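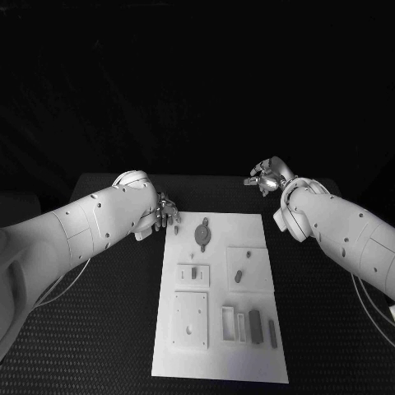 White and gray parts set out on a board.

Flonholm parts library opens to local repair shops

20/04/2024 - Trano has opened a lending library of spare parts in Flonholm, with 3,400 items on its shelves. Repair shops can join for 59 a year and borrow up to 300 items in that time.

"Small shops lose work when they have to wait for one part," said Kaisu Kallio, who manages the library.

A second branch will open in Enard in May - it will start with 700 items. Shops can sign up at the front desk.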